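3rd January

Doors all day, and I loved it! Yanti Ismail had me on the double doors in the simulated house, the dark brown ones with a hallway behind them. I used to think opening a door was the boring part of housework — now I think it may be half of it. You can't fetch the towels or put the groceries away if you can't get into the next room. 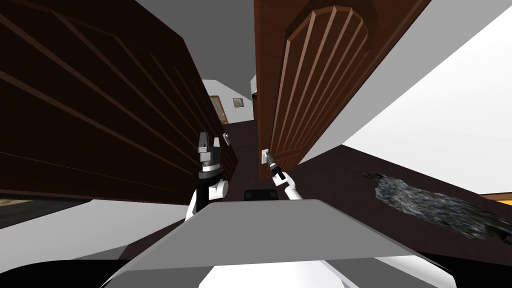

Mabli Wynne wants 100 tries logged before we change anything, then 2000 more overnight if the server holds up. She still says Torholm is years from a robot that could tidy a bedroom by itself. I say less! Two arms working at once is such a big step up from the old Prantl setup, and the tilt when the base leans doesn't throw me the way it did back in April.

Laundry next, I hope. Folding is still a mess (shirts especially), but wiping counters is getting good. Must ask Yanti about the rug settings. Soup for dinner, too tired to cook.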